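Camstead Whiteboard Wiping Set

README, last edited 15th May

What this is

A set of short recordings of one chore: wiping marker off a small whiteboard with a handheld eraser. It holds 700 recordings, 81 of them kept apart for testing. Everything was recorded in the Camstead room on the same large beige tabletop.

The board

White surface, thin black frame, rounded corners. It lies on the tabletop at a tilt, with a black bracket on one side. The surface was not polished between recordings, so faint smudges are normal. If your method compares the board to pure white, set the threshold with that in mind.

The marks

Marks are drawn by hand before each recording. Most are a single short stroke, open or curved. Longer writing is in the folder named "words" and should be scored separately — it takes more passes and the results are not comparable.

The eraser

Bright blue and shaped like a dog bone. It is narrow in the middle and wider at the ends. It has to sit flat against the board to wipe evenly. Starting positions vary.

Labels

Each recording has a text file with the same name. The fields are:

stroke_color
stroke_shape (line, curve, loop, word)
passes
result (clean, partial, missed)

"Partial" means any part of the stroke can still be read as a line. Smudging alone counts as clean. Salamatu Ugwu and Boris Hodžić did the labeling, and Iqra Janjua settled the cases where they disagreed. There are 3,395 labeled passes in total.

Known problems

In version 1 the loop and curve labels were swapped in the test folder. Fixed in version 2. Please delete old copies.

Some strokes sit close to the frame, where the wide end of the eraser meets the edge first. These are tagged "edge".

Contact

Send label corrections to Mayuree Saithong, with the file name in the subject line. 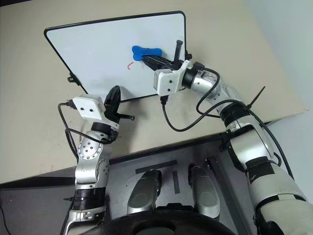
Blue eraser on the board, beside a short red curved stroke.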